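Shoreline Mapping at Pemora Reservoir

In August our office completed an aerial survey of the eastern shoreline at Pemora. Kulsoom Tarar planned the flights and I processed the results. The aircraft flew at 300 feet and returned 703 usable photographs, covering 246 acres of marsh and bank.

Ground control points were placed before sunrise – the access road from Lonville closes at midday.
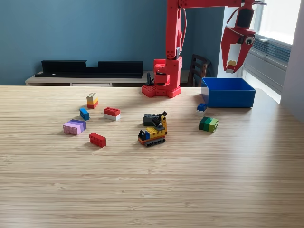
Processing and Delivery

The finished map was delivered to the client with contour lines and a short report on erosion. Two coves will be flown again after the water level drops.

Waqas Lashari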